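Workbook, bench 2
Aug 23, 2023
Job 1190, green jewelry box, arranging the inside

I start with what was left open in June, because I had to read my own notes twice before I understood them. In June we said that the box for Zunar is fine from outside and that the inside is "to be decided". Then I wrote a supply list and went to other jobs. So the inside is decided now, at least on paper, and I write it down slowly so that the next person doesn't have to guess.

The question from Zunar was simple. They want to sell the box with a small card which tells the buyer what goes where. They sent us a draft of the card. The draft says: rings in the rolls, necklaces in the tray, "other pieces" in the rest. I don't like this "other pieces". When a person has a new box, the rings are not the problem. Everyone sees where a ring goes. The problem is the key ring, the little mirror, the chain with the pendant, and all the small things which lived in a saucer before. The card should help with these.

So I took mixed things from the drawer of samples and not only nice jewelry. Two chains, one of them with a pendant. A small metal key ring. The square pieces with the black edge. I wanted the kind of mix that a normal bedroom has.

First part, everything below the lid. The ring rolls are good. They are padded and they close together again when you pull a ring out, and I didn't have to push them back with the finger. In the sample from Faver, which we returned, the rolls stayed open like a mouth after some uses. I think the filling was too soft there. I have written the filling of this one in the supply list under 2309, please use the same number when ordering again and don't take the "similar quality" which they will offer you on the phone.

One thing to remember for the ring rolls: a ring with a high stone should go near the end of a row. In the middle it pushes against its neighbors and then all of them stand crooked. It looks small but in a shop window one sees it immediately.

The key ring was the item which I was most curious about.

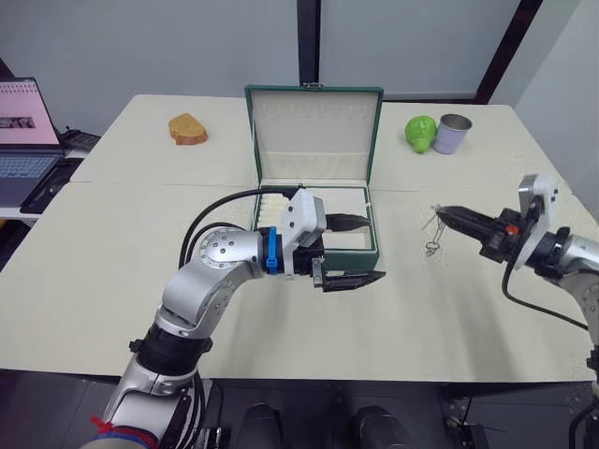
A key ring is hard and has edges, and it carries other hard pieces with it, so it behaves differently from everything else in the box. I tried to think like the customer. She comes home, she has the key ring in the hand, she opens the lid, and she drops it in the first free place. The first free place is beside the rolls. There it lies on the lining, and each time the box is carried, it slides. After a few weeks there will be gray lines on the cream cloth. I know this from the older box in the cupboard, where the lines are very clear and no cleaning took them away. I tried the eraser, the damp cloth and the foam cleaner. The foam cleaner made a yellow ring and was the worst of the three.

My proposal is that the card says: key rings and other heavy metal pieces go alone in one compartment, and put a folded cloth under them. We could give the cloth with the box. A square of the same fabric as the lining costs almost nothing when we cut it from the rests. I have a bag of rests under the bench and they are only waiting.

Then the lid. The little slots near the top of the lid are for earrings, I suppose. The drawing from Zunar only says "upper slots". I would not put anything heavy there. When the lid goes down, the slots hang upside down or almost, and everything that is not held will fall into the tray. For studs it is okay. For long earrings I don't recommend it. Question to Zunar: do they want the word "studs" on the card? I have written it in the email draft but not sent it yet.

The clasp. It closes with a small click and I have no complaint. But the lower half sits a little proud of the front edge, and a fine chain which hangs over this edge can be caught when one closes the lid. It happened to me once this morning. The chain didn't break, but it has now a kink. So a line for the card: look at the front edge before closing. Perhaps too much text for a small card. I leave it in and they can remove it.

Weight. Empty on the kitchen scale the box gives 1310 grams. With the mixed things inside I didn't weigh, because every customer will have another mix and the number would say nothing. Zunar needs the empty weight only, for the parcel label. I have asked also for the limit of their parcel class but there is no answer until now.

Second part, the flat tray. This is where I changed my mind during the day.

The flat tray with the green border was planned as the top layer. It has slots for rings and some narrow rows, and it is a nice piece by itself. In the morning I had it inside and I was satisfied. After lunch I wanted to put the necklaces away and saw that I had to lift the tray each time, find a place for it on the table, put the chain below, and put the tray back. With two free hands it is no problem. With a chain in one hand it is annoying. And then one gets lazy and lays the chain on top of the tray, across the ring slots, and closes the lid over it.

So I tested the other way. The flat tray stays outside, next to the box, and is used like a dish for the daily things. The compartments of the box are then open and one reaches all of them directly. The coiled chain goes in the left compartment, and it is big enough that the chain can lie in its own circle without being pressed. I like this very much. A chain which lies in a circle comes out in one movement. A chain which was dropped comes out as a knot, and we had one of those too.

How to coil, for the card, in the words I would use to my own mother: hold the clasp end, let the chain hang, lower it slowly into the compartment and turn the hand a little while lowering. Don't wind it around the fingers. When it is wound around the fingers it makes a figure like an 8 later, and this is the beginning of the knot.

The chain with the pendant is more difficult. The pendant is heavier than the rest and pulls through the loops. I tried to put the pendant in last, on top of the coil, and this was better than first. I tried also to close the clasp before coiling. Closed is better. I would write both on the card.

The square pieces with the black edge I put standing in the compartments when there was place. Standing, they don't scratch each other and one can take them with two fingertips. Lying flat, the fingernail has to go under the edge, and the lining gives way and one pushes more than one lifts. On a hard table it is no better, there is simply no place for the nail. Someone with short nails should try it also, I have short nails myself but not very short.

The arrangement I would give to Zunar, from left to right when you stand in front of the box: coiled chain left, flat square things standing up at the back on the right, the rest free for the customer. Flat tray outside at the right side, where most people have their hand. I didn't test for left-handed people. 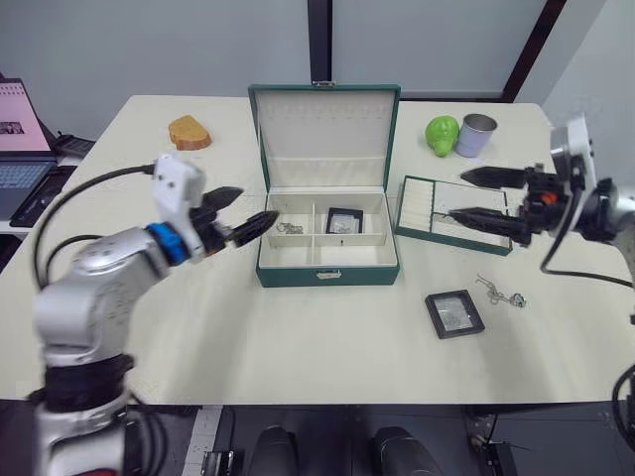 Pencil note under this entry, not my handwriting: the tray must also have a place when the box is closed. If it lives outside it will be full of dust in a month, and the customer will ask why she paid for a lid. Better to keep it as the top layer and to put two small ribbon loops on it, so it can be lifted with one hand. Bekum did it so on their brown box and it was never a complaint.

I read this only when I came back from the post, and I think it is a fair point. I have no good answer about the dust. The ribbon loops I had forgotten completely. I looked at the tray again and there is enough border for sewing, but the ribbon must come through the green and be fixed below, otherwise it will pull off the cloth. I have narrow ribbon in cream, no green. Green must be ordered. The smallest quantity is 1000 meters from the usual place, so I will first ask Dwivedi if they sell us a short piece. For the first trial the cream one is good enough.

If the loops work, the card changes again: tray inside for the night and for travel, tray outside while you choose. It is one sentence more. I can take out the sentence about the clasp to make place.

Open points, so that they don't get lost:

Send the email to Zunar (studs, text of the card, parcel class).
Ask Dwivedi for green ribbon, short piece, same green as the border if possible. Take the rest piece along for comparing, not the photo.
Sew two loops in cream for trial. Length not decided. Long enough for a finger, not so long that they lie in the ring slots.
Cut cloth squares from the rests.
Try the chain with the pendant again, after carrying the box down the stairs and up. Today I only carried it across the room.
The older box with the gray lines should stay in the cupboard, please don't throw it away. I want to try one more cleaner on the back corner.

The kinked chain is in the envelope on the shelf. I will try to straighten it with the small pliers tomorrow morning before the light goes behind the other house.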